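Folding table

A folding table is a table with legs that fold up against the top, for storage or moving. Common in halls, garages, offices, dorm rooms. Also called a banquet table or, in the Trarport area, a "church table".

History

Card tables with folding legs came first. Plastic-topped models later pushed out the heavier wood ones in most places. Ultano sold its first white model under the name Lemton; the line was dropped and then brought back in 3 sizes. Moussa makes a cheaper version, sold mostly to schools.

Construction

Top is usualy molded plastic over a frame. Legs are steel tube, locked by a sliding ring or a hinged brace. The larger Lemton is 6 feet long (84 inches in the extended version) and is rated for 935 pounds spread evenly. Point loads much lower, see maker's sheet.

Use

Meals, sales, crafts, sorting. Also as a spare work surface, often for years, long after the "temporary" setup was supposed to end. Light tops show scuffs early and the marks dont always scrub out. Cords are a common nuisance, as the tops have no grommets or channels: a power strip ends up on the surface with the white cables tangled in front of it, sharing space with a water bottle, a cup and a game controller. Clip-on cord trays are sold separately.

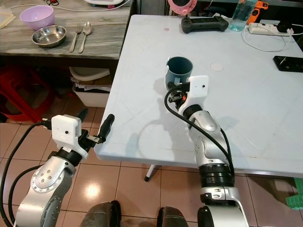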